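Huretti foam cubes: a review

I bought the Huretti cubes in April to replace a bag of painted blocks that had started to chip. They come loose in a drawstring sack in mixed colors, and I've been using the red, green and yellow ones for stacking on a plain wood table. Two months in, I have a fair idea of what they're good for.

The first thing to say is that they are small. If you're used to nursery-size foam bricks, you'll open the sack and think you were sent the wrong thing. They sit between finger and thumb easily enough, and a stack of three takes up very little table.

The colors are easy to tell apart across a room. The green is on the dull side, closer to pastel than the photo on the Huretti order page suggests. Yellow is the brightest of the lot.

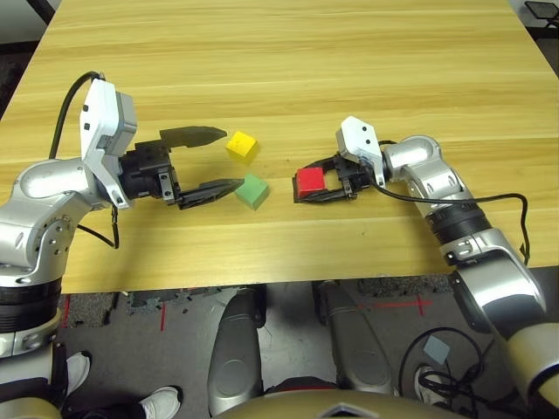 Weight is the next thing. They weigh next to nothing, so a dropped one makes no noise, and that was half the reason I bought them. The other half was the floor, which has taken enough dents from the old blocks. The drawback is that a light cube moves when you brush it with a sleeve. You learn to come at a stack from above and let go cleanly.

I tried them against the Bassey set, which is a denser foam with a smoother finish. Bassey's cubes stay put better on bare wood. They also cost more and the sack is worse – mine split along the seam.
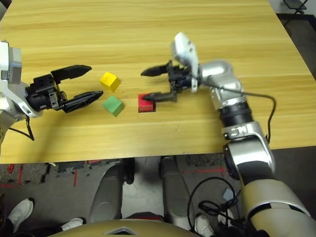
Do they need a mat underneath? A bare tabletop is fine as long as it's level, and a mat with any give in it makes the second cube harder to set straight.

Edges are where foam cubes usually let you down. Most of mine are square enough to stack without fuss. A couple have a slightly rounded corner from the cutting, and I keep those for the top. Two cubes are no trouble at all. The third needs some care, and past that it depends on how patient you are.

Cleaning is simple. I wipe them with a damp cloth and leave them on a rack overnight. Don't soak them. The one I left in the sink took until the next evening to dry out.

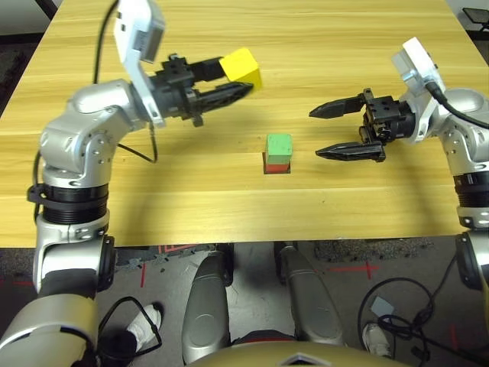

Morenike Nnaji wrote in to say that hers picked up pencil marks within a week and that an ordinary white eraser took most of it off, though the yellow ones stayed a little gray.

I've had the same trouble with the yellow, so I'd keep them away from pencils and newsprint. The red hides everything.

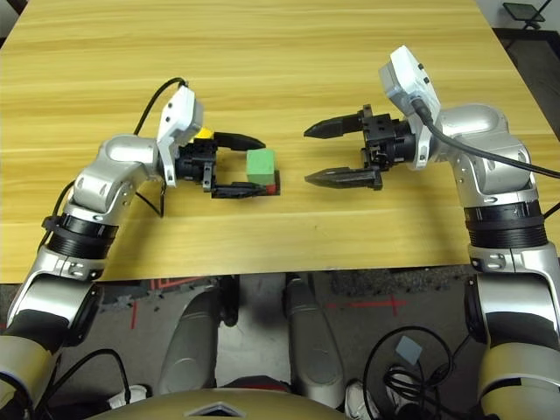
Storage could be better. The sack is fine for carrying, but cubes at the bottom get squashed if you put anything on top, and they take a while to spring back. I moved mine to a shallow Brelwood tray with a lid and haven't had a dented one since.

I'd buy the Huretti set again for a table at home. For a classroom, where they'll be leaned on and stepped on, I would pay the extra for Bassey and find my own bag.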